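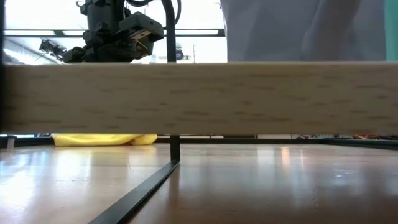
Prikeo Regional Recipe Card Set

This set holds 1628 handwritten recipe cards, typed up as plain text. The cards come from households in Westuder and Sengar. Most are for baking, pickles and soups.

Files

cards.csv – one row per card, with title, town, ingredients and method
units.csv – old measures and their cup or gram values
notes.txt – open questions on spelling

We use cookies to remember your settings. Accept | Manage

Fields

Town is blank on 42 cards. Oven heat is kept as written ("slow", "quick") and was not turned into degrees. Ingredient names keep the writer's spelling, so "sugar" shows up in 4 forms.

Known problems

Cards with grease stains have gaps, marked [?]. Two-sided cards were sometimes typed as two rows – check the card_id column before counting anything. Canning times are old and should not be followed.

Changes

May: fixed the Sengar pickle rows, which had vinegar and water swapped. Import into Drodex now works without editing the header line.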